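At Stendbridge, the packing room used to have a radio and an argument about the radio. Now it also has two robot arms, which take no side.

The arms sort hand tools for Ronska's garden kits.
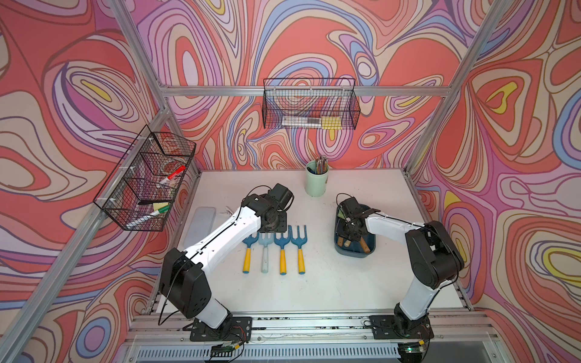
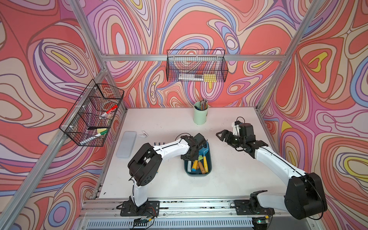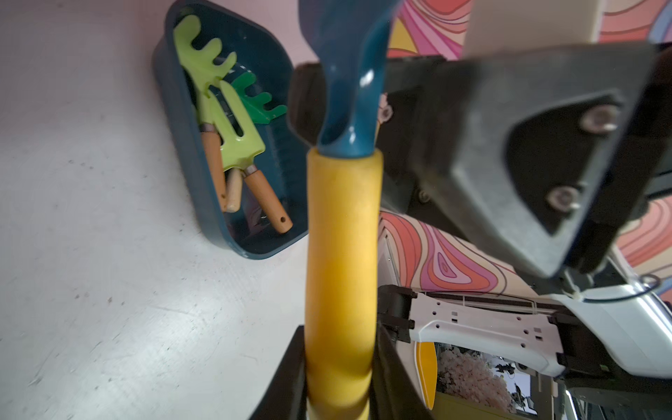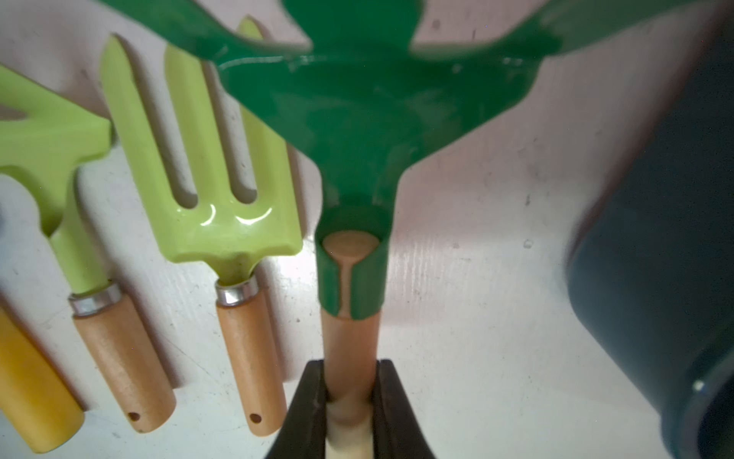 Photos: Lukian Ivanyshyn

Seung-woo Seok packed kits by hand for 7 years. His title is now cell lead, and it came with a lanyard. "I used to have sore wrists," he says. "Now I watch somebody else's."

The target is 300 kits a shift. Seok's own best was 98, and he would like that printed. His raise comes up for review in June.

RELATED
Plaltthorpe depot drops the night shift
Parsons retrains 600 pickers
Who gets the robot's parking space?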